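4 Aufstellen und Einrichten des Arbeitstisches

Dieser Abschnitt gilt für die Tische der Baureihe Brakholm mit weißer Arbeitsplatte. Die Montage des Untergestells ist in Abschnitt 3 beschrieben und muss abgeschlossen sein. Für Tische mit Anbauteilen der Serie Dornano gilt zusätzlich das Beiblatt.

4.1 Standort

1. Tragfähigkeit und Ebenheit des Bodens prüfen. Auf schwimmend verlegten Belägen die mitgelieferten Druckplatten unterlegen.
2. Tisch zu zweit an den Längsholmen anheben und absetzen. Nicht an der Platte ziehen.
3. Wandabstand von mindestens 10 cm einhalten.

VORSICHT
Quetschgefahr zwischen Holm und Stellfuß. Beim Absetzen nicht unter den Holm greifen.

4.2 Ausrichten

1. Kontermuttern aller Stellfüße lösen.
2. Wasserwaage in Längsrichtung auflegen und die vorderen Stellfüße einstellen.
3. Wasserwaage in Querrichtung auflegen und die hinteren Stellfüße nachstellen. Die zulässige Abweichung beträgt 2 mm über die gesamte Plattenlänge.
4. Kontermuttern anziehen, danach die Ausrichtung erneut kontrollieren.

Hinweis: Nach etwa 200 Betriebsstunden oder nach jedem Umsetzen ist die Ausrichtung zu wiederholen.

4.3 Belegung der Arbeitsfläche

1. Schutzfolie vollständig abziehen. Klebereste mit dem Reiniger Wieser oder einem gleichwertigen lösemittelfreien Mittel entfernen.
2. Gestelle und Gefäße nur mit ebenem Boden direkt auf die Platte stellen.
3. Offene Gefäße standsicher abstellen und bei Arbeitsende abräumen.
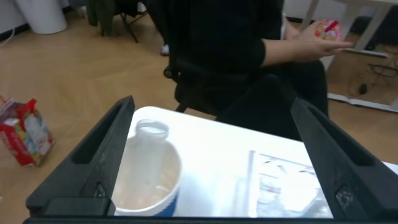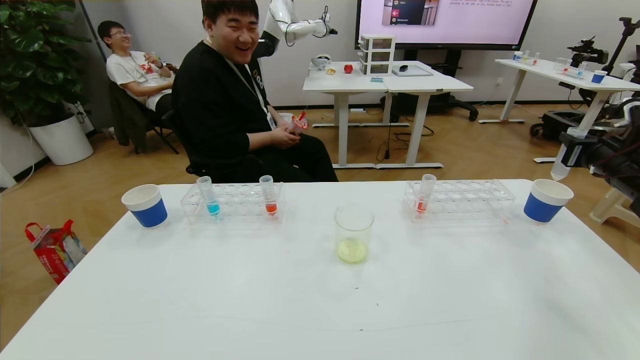
4.4 Reinigung und Pflege

1. Platte mit feuchtem, fusselfreiem Tuch abwischen und trockenreiben.
2. Verschüttete Flüssigkeiten sofort aufnehmen. Gefärbte Lösungen können bei längerer Einwirkung Flecken hinterlassen.
3. Kanten und Fugen auf eingedrungene Feuchtigkeit prüfen.

ACHTUNG
Keine Scheuermittel, Stahlwolle oder chlorhaltigen Reiniger verwenden. Oberflächliche graue Abriebspuren lassen sich in der Regel mit einem Schmutzradierer entfernen. Tiefe Kratzer sind nicht reparabel; die Platte ist als Ersatzteil erhältlich.

4.5 Zubehör

Kabelkanal und Aufkantung werden von Rerkstead geliefert und an den vorgebohrten Stellen verschraubt. Anzugsmoment der Schrauben: 2 Nm. Andere Bohrungen in der Platte führen zum Verlust der Gewährleistung.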